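Fiber Cabinet and Patch Lead Inspection – Sunwood site
Date: 4 Oct 2021

1. Cabinet door and lock: OK. Hinge stiff, still closes flush.
2. Grounding strap: OK. Nut retightened.
3. Cable entry glands: 2 need new seals. Dondex parts are on the shelf.
4. Slack loops and bend radius: OK on the upper tray. Lower tray leads were pulled tight behind the door – rerouted.
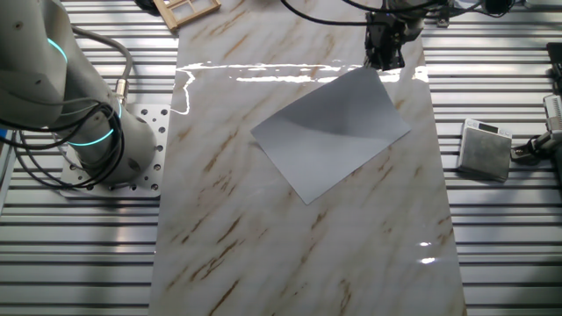 Cables looped at the arm joints

5. Bulkhead adapters: dust caps missing on port 17. Replaced.
6. End faces: inspected with the scope before mating. One lead had scratches across the core and was scrapped.
7. Labels: lead 352 was marked with the old Plotside number. Relabeled at both ends.
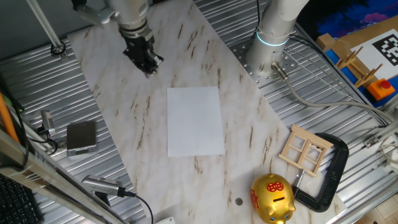

Can a lead be reconnected after a dry wipe only?
Only if the scope shows a clean end face. Otherwise use a wet wipe, then a dry one, and look again.

8. Power meter: Hayat unit, reference set before testing. Battery low at the end of the job.
9. Insertion loss: all working ports within the limit on the job sheet. Spare ports not tested. 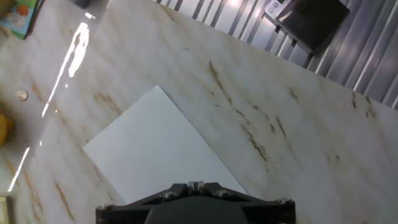 The spares should be tested at the March visit, along with the two ports on the lower tray that were blocked by the splice cover. Bring the 3000 mm jumper – the short one does not reach from the meter to the bottom row.

10. Laser warning label: faded, still readable. Replace at next visit.

Result: pass, with items 3 and 10 open.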